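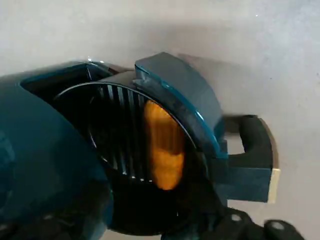 Hitberg handheld vacuum – three months of daily use

I bought the Hitberg in January to replace a Robichaud that had stopped holding a charge. I wanted something for crumbs, stairs and the inside of the car, and I didn't want to spend much. It has been used nearly every day, mostly in the kitchen and in the small room where I sew.

Suction is good for the size. It picks up rice, dried mud and thread ends in one pass on a hard floor. On carpet it needs two or three passes, and it leaves behind anything that has been trodden in. Dog hair comes off the sofa if you go slowly. My neighbour Wiebke Harms borrowed it for her car and had the same result – fine on the mats, poor on the boot lining.

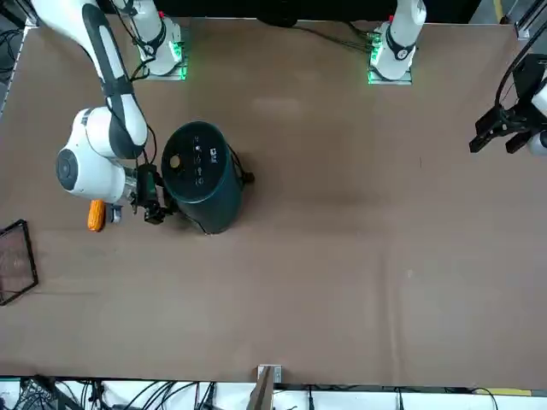
Battery life is where it falls short of the leaflet. The claim is 30 minutes on the low setting. I timed it twice and got 22 the first time and a little less the second. On high it lasts long enough to do a flight of stairs and the hall. Charging takes most of an evening, and the cable is too short to reach my worktop from the socket.

Emptying is simple. You press the catch and tip the dust out over the bin. The filter lifts out and can be rinsed, but it has to dry overnight, so buy a second one. Fine plaster dust clogs it very quickly. I found that out after drilling two holes for a shelf. 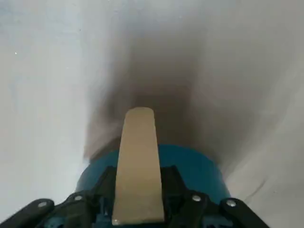 The crevice tool is the part I use most. It gets down the sides of car seats and along skirting boards. The brush is less useful, as the bristles bend after a few weeks and then stay bent. Neither clips to the body, so both live in a drawer.

It is loud. Gordon Beaudoin, who has the flat below, can hear it through the floor on high, so I don't run it after 9 pm. The low setting is bearable.

I also tried a friend's Skoddale for a weekend. It was quieter and ran longer, but it was heavier and my wrist ached by the top of the stairs.
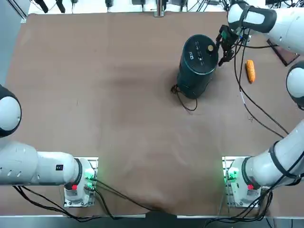

Score

4 out of 5. One mark off for the battery. Spare filters are sold in pairs and fit without tools.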